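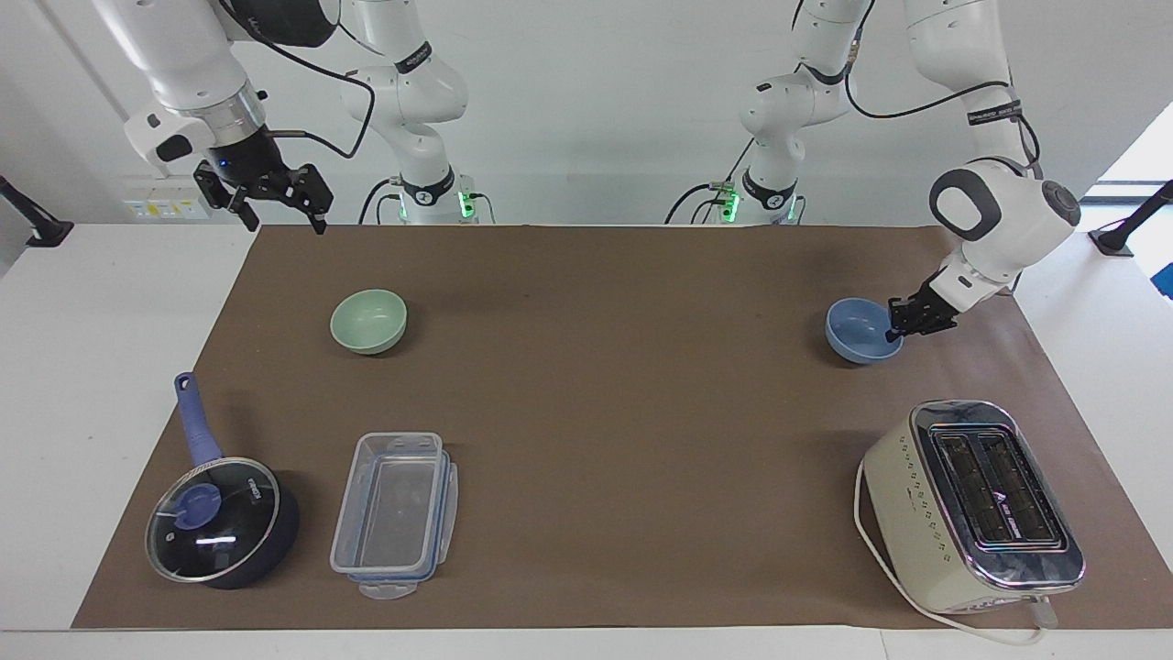 Why had the group spent so much of the term on bowls, one member of the assessment panel asked at the interim review, when the proposal had promised a robot that could clear a kitchen table? The panel's question was a fair one and is answered in sections 3 and 5 of this report. The remark was recorded in the review notes and the group was asked to respond to it in writing.

SULUM: TWO-ARM HANDLING OF HOUSEHOLD OBJECTS
Final report of the student project group
Visden College, Department of Engineering
Submitted 9th December

1. Purpose of the project

Sulum is a second-year group project at Visden College. It is carried out in the autumn term and counts towards the practical part of the course. The aim set in the proposal was to have a pair of robot arms move everyday kitchen items from one place on a table to another, first under the control of a student and afterwards by means of a program trained on the students' own recordings.

The department already had a good deal of experience with single-arm work on wooden blocks, and two earlier groups had reported on it. The present group wished to use objects with curved sides, handles, lids and cables, such as are found in any home, and to learn how far the methods taught in the first year would carry over.

The project was not expected to produce a finished product. Under the course rules it was to be judged on the quality of its method, the honesty of its records and the usefulness of its advice to later groups.

2. Equipment and workspace

The work was done at a white table with two Franka arms mounted along its far edge. Each arm carries a black gripper with two fingers. The arms are referred to throughout as left and right from the robot's own point of view, so that the right arm is on the left-hand side for a person standing at the front of the table. This caused some confusion in the early weeks. The group recommends that every future record should use the robot's left and right only, and that the convention should be written at the head of each log sheet.

A sheet of brown paper is laid over most of the tabletop. It gives a plain, matt background and makes it easy to see where the working area stops. It also moves. On several occasions an object was dragged with too much downward force and the mat went with it, after which the starting positions no longer agreed with those in the plan. From the third week the mat was checked against pencil marks on the table before each session.

The objects used in the main series were a periwinkle-blue bowl, a pale green bowl of similar size, a small navy saucepan with a glass lid, a clear plastic food container with a locking lid, and a cream two-slice toaster. The bowls are placed towards the back of the mat, with a wide clear area between them, and the larger or more awkward items towards the front.

The toaster was never connected to the mains during a session. Its cord was left attached on purpose, as the proposal had stated that objects would not be altered to suit the robot.

3. Method

3.1 Recording of demonstrations

A demonstration is one complete performance of a task by a student operating the arms. Each was stored with a short written note giving the task, the operator's number and any fault. Over the term the group kept 922 demonstrations. Those in which an operator abandoned the task were kept in a separate folder and were not used for training.

Every operator completed 20 practice attempts before being allowed to record. The figure was set by the supervisor and seemed high to the group at the time. On reflection it was reasonable. The early attempts of nearly every operator were jerky, with long pauses above the object while the operator judged the depth, and a program trained on such pauses would be likely to copy them.

3.2 Tasks

Three tasks were chosen for full study. In the first, one arm takes a bowl by the rim, lifts it and sets it down in another part of the mat. In the second, one arm removes the lid of the saucepan by its knob and places it flat beside the pan. In the third, the two arms move the plastic container together, one gripper at each end.

A toaster task was also attempted and is described in section 4.4.

The bowl task took more of the term than had been planned. The group had supposed that it would serve as a short exercise before the more difficult work. In practice nearly every question that mattered later arose there first: how far down the fingers should go before closing, how to hold a curved wall without tilting it, how to release without pushing the object away, and what the second arm should do while the first is busy. The settings found for the bowls were then used with small changes in the other two tasks. This is the group's answer to the first half of the panel's question.

3.3 Training and testing

The program was trained on the department's shared computer, which was available to the group overnight. Testing was done by two students, one of whom set out the objects and the other of whom recorded the result. The person setting out the objects followed a printed list of positions and was not told which version of the program was being tested.

A trial was marked as a success only when the object was standing upright at the target and the gripper had fully let go of it. Partial results were written down in words and counted as failures.

4. Results

The final version of the program was given 75 trials, divided equally among the three tasks.

4.1 Bowls

The bowl task was the most reliable. The program would approach the rim from above, close and lift with little hesitation. Most of the failures came at the point of release, when one finger remained in contact with the inside of the bowl and pulled it over as the arm rose. The blue bowl was handled somewhat better than the green. The group believes the cause to be the larger number of demonstrations made with the blue bowl, but this was not tested.

4.2 Saucepan lid

The lid task gave mixed results. The knob is round and sits in the centre of the lid, and a gripper with two straight fingers holds it well only if it comes down squarely. When the approach was even slightly off, the lid swung as it was lifted. The clear glass was a further difficulty. Reflections on the lid changed with the time of day, and results were poorer in the afternoon sessions, when the light from the window was lower. A blind was requested and had not been fitted by the end of term.

4.3 Plastic container

The container was the least successful of the three. It is transparent and the brown mat shows through it, so that its edges are hard for the cameras to pick out. The two arms also had to lift together, and the program often started one a moment before the other. The container then tipped, and the trial was stopped. Strips of coloured tape along the edges were suggested and would very probably have helped. The group decided against them for the same reason that the toaster cord was left in place.

4.4 Toaster

No results are claimed for the toaster. Operators were able to push it a short distance with a closed gripper, but lifting was ruled out at the safety check and the loose cord caught on the mat when the toaster was turned. It remained on the table in many sessions as an obstacle, in which role it was of real use.

5. Discussion

The second half of the panel's question concerned the distance between the proposal and the work done. The group accepts that the wording of the proposal was too broad. To clear a table, a robot must decide which object to take first, where each is to go and what to do when something is in the way. The present program decides none of these things. It carries out a single task named in advance by the student at the keyboard.

The group would nevertheless defend the order in which the work was done. A smaller task with complete records was thought to be worth more to the next group than a larger one that had worked once in front of visitors.

There were also faults in the organisation of the work. The log sheets were changed twice during the term, and the early sheets do not record the position of the mat. Table bookings were made through one student's account, so that when that student was ill a whole session was lost. The shared folder should have been given a clear structure at the start.

6. Visit to Fukwood

The group showed the bowl task at the college open afternoon in Fukwood, using recorded film, as the arms could not be moved from the laboratory. Visitors asked mainly about speed. The arms were run slowly throughout the project in line with laboratory rules, and the film was shown at its true speed.

7. Costs

The arms, table and computer belong to the department and were not charged to the project. The household objects and the paper for the mat were bought with a small grant from the Van Dijk fund, which the group acknowledges with thanks. Receipts have been passed to the department office.

8. Advice to later groups

Fix the mat to the table before the first recording and photograph it at the start and end of every session.

Practise the release as carefully as the grasp. Operators tend to relax once the object has reached its target, and the recordings show it.

Record in the morning and in the afternoon from the first week, so that changes in daylight are present in the training material.

Leave the transparent objects until the others are working, but do not leave them until December.

Book the table in the name of the group.

9. Storage of materials

The demonstrations, log sheets and test records are held in the Sulum folder on the department's drive and may be used by any Visden student with the supervisor's agreement. The abandoned attempts are stored beside them. The bowls, saucepan, container and toaster are in the cupboard under the laboratory window, and spare paper for the mat is on the shelf above it.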